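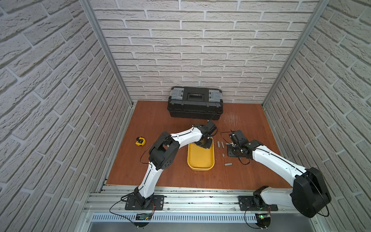
I inherited my father-in-law's tools in May, and it took me until last Saturday to admit they needed sorting. Henryk Kołodziej fixed things for a living in Dostton and then, after he retired, fixed things for anyone who walked past his garage. He never threw out a part in his life. So now I have it all, and I've become one of those people with opinions about trays. A shallow yellow one, with rounded corners and a bit of a rim, is my favorite piece of equipment right now, ahead of the black toolbox with the two latches and miles ahead of the tape measure, which I put down every five minutes and then can't find (it's yellow too, so you'd think I would).

The tray is for the stuff that rolls. Little gray metal cylinders are the worst of it – put five of them on a bare tabletop and you'll spend the evening on your knees with a flashlight. I used to sort straight onto the wood. Then one Saturday a spacer went under the radiator and I heard it go, and I'm fairly sure it's in the downstairs neighbor's ceiling by now.

My system, if you can call it that, is stolen from the woman at Ostrowski Hardware over in Zollamstead. She told me to stop sorting by what a thing is for and start sorting by shape. Round stuff, flat stuff, stuff with threads. I didn't know what half of Henryk's parts were for anyway, so this was wonderful news! I got through the first coffee can in one sitting. It held 326 pieces, and yes, I counted, I wanted to brag to my husband.

He wasn't impressed. He wanted to know how many I'd kept.

I kept 169. The rest went into a bucket for the guy on Briton Street who takes scrap, except for 62 washers that I couldn't part with for reasons I can't defend. They're in a jam jar on the windowsill and they look great.

A few things I've picked up along the way. Get a toolbox with a handle that sinks into the lid, so you can set things on top of it while you work. Measure the long pieces before they go in any box and write the number on masking tape. Empty the tray every night, even if you're tired, even if there are only 2 bolts in there, or it turns into another coffee can. And work with your back to the television.

There are four more cans in the hall closet. One of them has "GOOD ONES" written on the lid in Henryk's handwriting, and I'm saving it for last.

Reading time: 2 minutes
Filed under: Home & Garage / Getting Organized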